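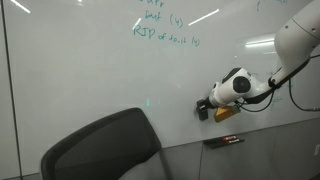 How does a robot learn how hard to press on a whiteboard?
By failing at it, on purpose and in small amounts, until pressing too lightly and pressing too hard have both become boring to it.

FOR RELEASE IN SEPTEMBER

Keskinen Lab reports a wiping method that needs far fewer demonstrations

The robotics group at Keskinen has released Curura, a training method for contact tasks such as wiping, scrubbing and sanding. The group picked whiteboard erasing as its test, a chore that most research labs have studied for decades by leaving it to the next person.

Curura starts with 12 human demonstrations. The arm then practices alone, making small deliberate errors in pressure and angle and learning from the force readings that come back. In trials it reached the same erasing score after 353 practice strokes that the group's earlier method, Floltley, reached after 898. Floltley has taken the news well.

"We spent two years teaching an arm to do what a sleeve does," said Ritva Kinnunen, who leads the project. "The sleeve is still faster. It does not generalize to sanding, though."

The method has limits. Ghosting from old marker remains a problem, and the score counts only fresh ink. Performance also drops near the edges of a board, where the arm grows cautious and leaves a border that visitors have mistaken for a design choice.

Code, force logs and the full set of around 900 recorded strokes from the final trials will be posted with the paper. Bandel, which funded the work, plans to try Curura on tabletop sanding next.

Contact: Press Desk, Keskinen Lab. Calls are answered after 10 a.m.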